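# How a Robot Arm Learns to Put a Computer Together

*For readers aged 9 to 12. Written for the Undstead Robotics Club, March 17, 2019.*

A desktop computer is a metal box full of parts. Most of those parts can be taken out and put back by a person with a screwdriver and some patience. The club project called Chuang asks whether a robot arm can do some of the same work. The project began in January, and it is still going on. This page explains how it works and what members have to think about.

## The job

The job is to put a hard drive into a computer. A hard drive is the part that stores files when the power is off. Your homework, your pictures and the computer's own programs can all be kept on it.

In many desktop computers, the drive does not sit loose in the case. It is first pushed into a plastic holder called a caddy. The caddy then slides into a metal frame called a drive cage. The cage keeps the drive still and leaves one end open so that cables can reach it.

For the arm, the job has four stages:

1. Take hold of the caddy with the drive already in it.
2. Carry it to a point above the drive cage.
3. Turn it until it lines up with the opening.
4. Lower it in and let go.

The computer is laid on its side with the side panel off. The arm can then reach most of the parts from above. 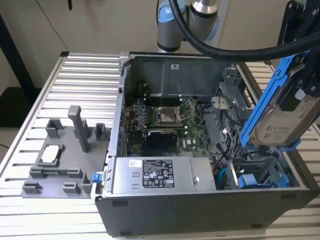 The third stage takes the most work. A person turns a caddy by feel and hardly thinks about it. A robot arm has to be given an exact position and an exact angle. If the angle is wrong by a small amount, one corner touches the cage before the other and the caddy jams. The club's rule is that the arm must stop when it feels a push it did not expect. Pushing harder can bend the metal or crack the plastic.

## Joints and positions

A robot arm is a chain of stiff pieces connected by joints. Each joint can turn, like your shoulder, elbow or wrist. The arm used for Chuang has 6 joints. That is enough to put the gripper at a chosen point and tilt it in a chosen direction, as long as the point is within reach.

To describe where the gripper is, the program uses six numbers:

- Three numbers say where it is: left or right, forward or back, up or down.
- Three numbers say how it is turned.

You can try this with a book. Put it flat on a table and slide it around. Lift it up. Those are the first three numbers. Now hold it in one place and tip it forward, tip it sideways, and spin it. Those are the other three.

A saved set of these numbers is called a pose. The club keeps its poses in a file named Alleo, after the program that reads it. The file has 171 poses in it so far. Many of them are very close together, because the arm moves in small steps when it is near the computer.

## Grippers

The part at the end of the arm that holds things is called a gripper. A gripper does not have skin, so it does not notice if something is slipping unless it is given a sensor. Its shape matters a great deal. Flat fingers are good for boxes. Curved fingers are better for round objects. A caddy has tabs and edges, so club members first looked for the places where it could be held firmly without the fingers getting in the way of the cage.

The fingers also need room to open after the caddy is in. This is easy to forget. In one early plan, the arm could place the drive but could not let go of it, as the fingers had no space to spread. The plan had to be changed.

## Things that get in the way

The inside of a computer is crowded. Before moving the arm, members make a list of what it must not touch:

- **The motherboard.** This is the large green board that the other parts connect to. It has many small parts on its surface, and they can be knocked off.
- **The processor socket.** This is where the computer's main chip goes. When it is empty, the contacts in it are easy to damage.
- **The cables.** These are the hardest to plan for. A metal cage stays where it is. A cable bends, and it may lie in a new place every time the case is moved.

A camera near the gripper helps with the last problem. From there the program gets a close view of the wires and the drive bays, and a member can check the same view on a screen before allowing the next move.
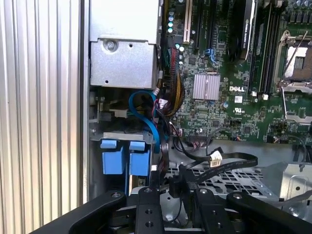 ## Keeping a record

Every attempt is written down, including the ones that fail. An entry has the number of the attempt, the pose where the arm stopped, and one sentence on what happened. The record has reached 306 entries. Some are very short. Entry 2 says only, "Did not start. Cable unplugged."

The record is used to find patterns. If many attempts stop at the same pose, that pose is probably wrong, and it is measured again.

## Rules for the work area

- Unplug the computer before the side panel comes off.
- Keep hands outside the arm's reach while it is switched on.
- One member stays next to the stop button and does no other job.
- Touch bare metal on the case before touching any part inside. This removes static electricity – the same kind that makes a small spark when you touch a doorknob.
- Put loose screws in the tray marked Cesinwood, which is the name of the club's workshop.

## Words to know

**Caddy:** a holder that a drive is fitted into.

**Drive cage:** the metal frame that holds drives inside the case.

**Gripper:** the part of a robot that takes hold of things.

**Joint:** a place where a robot arm can turn.

**Pose:** a position together with an angle.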